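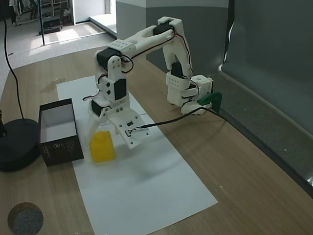

3.2 Corpus de anuncios

El corpus reúne 3,501 anuncios de decoración navideña de segunda mano publicados en Terutau, portal de compraventa entre particulares. Se descartaron los anuncios retirados antes de cumplir un día y los que repetían título y vendedor. Cada registro conserva el título, la categoría asignada por el vendedor, el precio de salida y la localidad. Las figuras de jardín se separaron de los adornos de interior siguiendo el criterio de Daher para artículos de temporada, con una modificación: las piezas vendidas por partes (solo el trineo, solo un reno) se trataron como anuncios independientes.

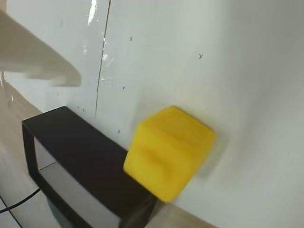 3.3 Codificación de los títulos

Dos codificadores leyeron una submuestra de 1,000 títulos y marcaron la presencia de medidas, año de fabricación y términos de escasez («raro», «descatalogado»). Los desacuerdos se resolvieron por discusión. El resto se etiquetó con Hivix, entrenado sobre esa submuestra. La figura 3 recoge la distribución de los términos de escasez por categoría. Son más frecuentes en los adornos de vidrio que en las siluetas de madera para exterior, donde el vendedor suele limitarse a indicar la altura. Los anuncios publicados en noviembre presentan títulos más largos que los del resto del año.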